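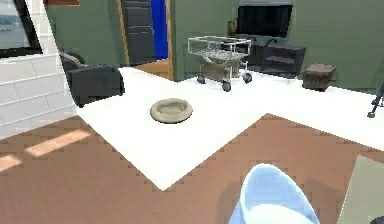
3. Where the Dog Sleeps: Notes on Bed Placement in Small Homes

Figure 3. A round, raised-rim bed set out on a white rug, away from the walls (rendered room).

I should say up front that I came to this question as a dog owner first and a researcher second. My own dog, Tikar, has ignored four beds in a row, and I've spent more evenings than I'd like dragging them from one corner of the apartment to another. So when Woo-jin Wang suggested we add a few questions about bed placement to the Peltley household survey, I said yes before he'd finished the sentence.

We ended up with 65 households that filled in the sleep diary all the way through (a lot more started it, but a daily diary is a big ask, and I don't blame anyone for giving up!). Each owner wrote down where the dog settled at night, where it napped, and whether the bed had been moved that week. Between them they sent us nearly 3,000 entries, and I read every single one, including the long ones about thunderstorms.

3.1 Walls, corners and open floor

Most owners told us they put the bed against a wall or in a corner, mainly to keep it out of the way. A bed out in the open, like the one in Figure 3, was a less popular choice, and people who tried it often wrote that they kept tripping over it. I expected the dogs to side with their owners here. Some did, but the older dogs in our group used open beds quite happily, especially if the spot gave them a view of the door. Ximeng Tian, who coded the diaries with me, thinks this is about hearing loss: a dog that can't hear you come in may want to see you come in. I like that idea a lot, but our diaries can't really test it, so please take it as a hunch.

What was under the bed seemed to matter too. Several owners with bare floors complained that the bed slid when the dog jumped in, and a couple of them fixed it with a rug or a yoga mat. We didn't ask about flooring in the first version of the diary, which I now regret, and the question only went in from June onward.

3.2 The moving weeks

For the second part, 20 of the households agreed to move the bed once and then leave it alone for 20 nights. This is where the diaries got fun. Owners were sure the dog would sulk, and plenty of dogs did spend the first few nights on the couch, or on the exact patch of floor where the bed used to be. One beagle carried his blanket back to the old spot every evening, and his owner finally gave in and moved the bed back (we kept the entries up to that point and dropped the rest).

I don't want to lean too hard on a group this small. The owners all volunteered, they all clearly adore their dogs, and they knew what we were looking for. Section 4 goes into how we handled the missing nights.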